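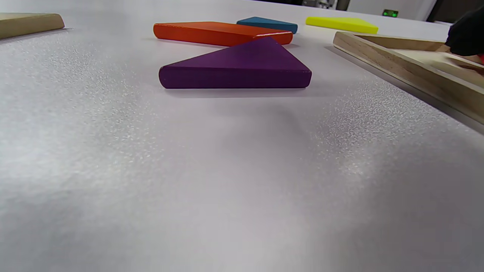 Home | Make and Do | Puzzles | Animals | Ask Us

How a Tangram Works

A tangram is a puzzle made from one square that has been cut into seven pieces. The pieces are called tans. The puzzle comes from China, where people have been playing with it for more than 200 years.

Every tangram has the same seven tans:

Two large triangles
One medium triangle
Two small triangles
One square
One parallelogram

A parallelogram is a shape with four sides that leans over, like a square pushed from one corner. It is the odd one out in the set. If you flip any of the other tans over, you can turn it until it looks the same as before. The parallelogram looks different when you flip it, so it can lean left or right.

Tans can be cut from paper, card or wood. Wooden ones are often painted, with a different color for each piece, and some sets come with a tray to hold them.
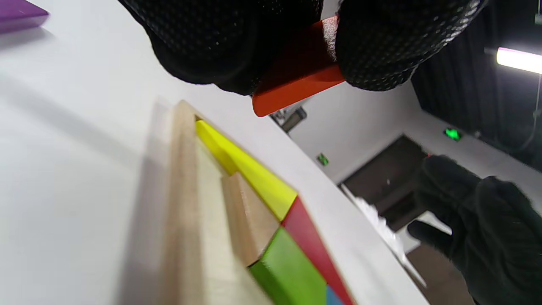

The rules are short. You must use all seven tans. They must lie flat, and they must touch each other. No tan may sit on top of another.

In most tangram games you are given a dark shape, such as a cat, a boat or a person running. The lines between the tans are not shown. Your job is to work out where each one goes. The Gredden puzzle book has 250 of these shapes, and the first 20 are the easiest.

Putting the tans back into a square is a puzzle too, and many people find it harder than making the cat.

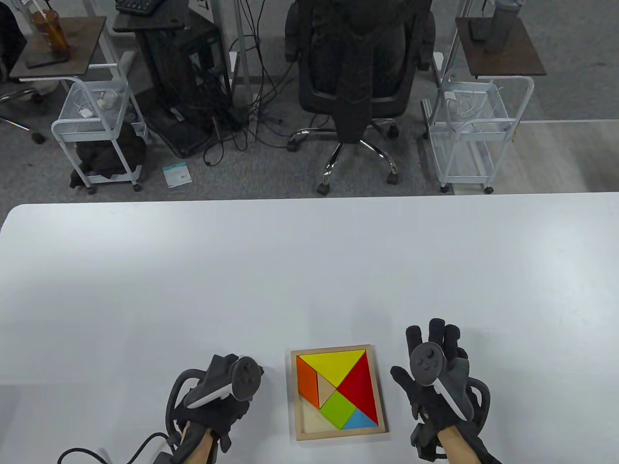
Start with the two large triangles. Each one covers a quarter of the whole square, so together they fill half of it. Put their short sides together and the big shape they make has a corner that points to the middle of the square.

Now look at the half that is left. The other five tans go there. The medium triangle fits into a corner of the big square. The small triangles, the square and the parallelogram fill in the rest — try the parallelogram both ways up before you decide it is in the wrong place.

If there is a gap at the end, look at its shape. A gap shaped like a triangle needs a triangle, but it has to be the right size and turned the right way.
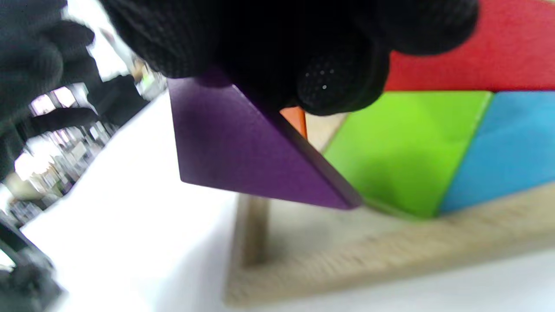

Two small triangles put together can make a square, a parallelogram or a medium triangle. All three have the same area, which means they cover the same amount of table. You can check this by laying the small triangles over each one.

62 shares | 3 comments

Comments

We did the Gatell paper one at school. The swan was easy but I couldn't get the square.

Can you make a square with only some of the pieces?

Yes, the two large triangles make a square by themselves. So do the two small ones.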